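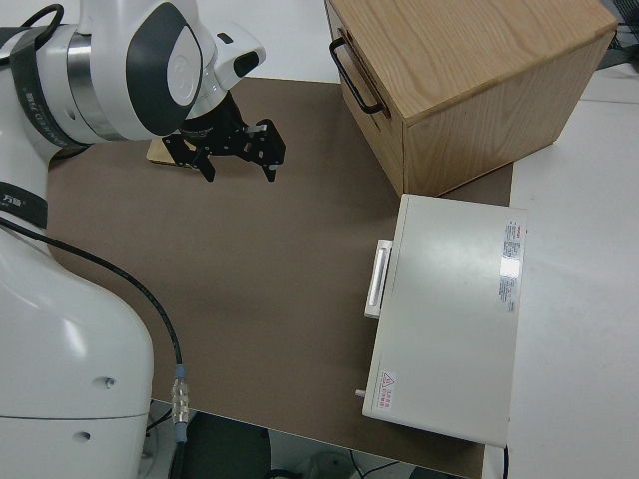

One student asked after the last class whether a pitcher's scoreless streak should count for anything when the manager picks a starter. The answer used in this course is that it counts for very little until it has been adjusted for opponent, park and rest.

Search this site Go

Unit 5. Streaks and Small Samples in Pitching

5.1 Definitions

A scoreless streak is the number of consecutive outs recorded without a run charged to the pitcher. Count outs, then divide by three to get innings. Runs that score after the pitcher leaves are charged to him if he put the runner on base. An unearned run ends a scoreless streak but does not raise the earned run average. Check which definition a source uses before comparing two streaks.

5.2 Sample size

Results on balls in play vary widely from start to start. Strikeout rate settles sooner, walk rate a little later. The Valler data set used in the lab lists 121 starts and 400 balls in play. Treat any split with fewer than 100 batters faced as descriptive only.
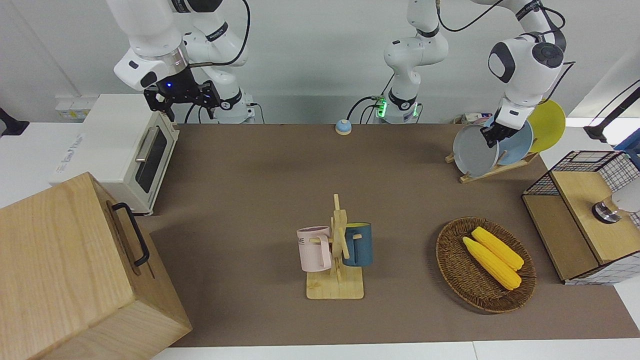
The same limit applies to postseason records. A starter who faces one club in two series, a few years apart, has faced two different lineups. Adding the innings together gives a larger number, but the hitters behind it have changed. Write out both batting orders before pooling the games.

5.3 Times through the order

Hitters as a group do better the third time they see a starter in a game. Part of the effect is fatigue and part is familiarity with his pitches. The Brikumholm tables list the three passes separately. Use the columns for slugging and walks. Do not use wins.
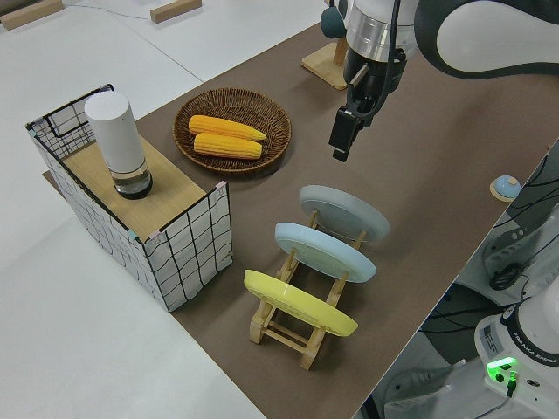
5.4 Lab work

a. Open the Usuga file and sort by game, then by inning.
b. Mark each out and each run charged to the starter.
c. Find the longest scoreless streak and give it in outs and in innings.
d. Shuffle the order of the starts 100 times and record the longest streak each time.
e. State where the real streak falls among the shuffled ones.

Report innings in thirds, written as fractions. Decimal thirds such as 6.1 are a box score habit and will cause errors in a spreadsheet. Labs are due Friday. Read the Culent notes on park factors before starting Unit 6.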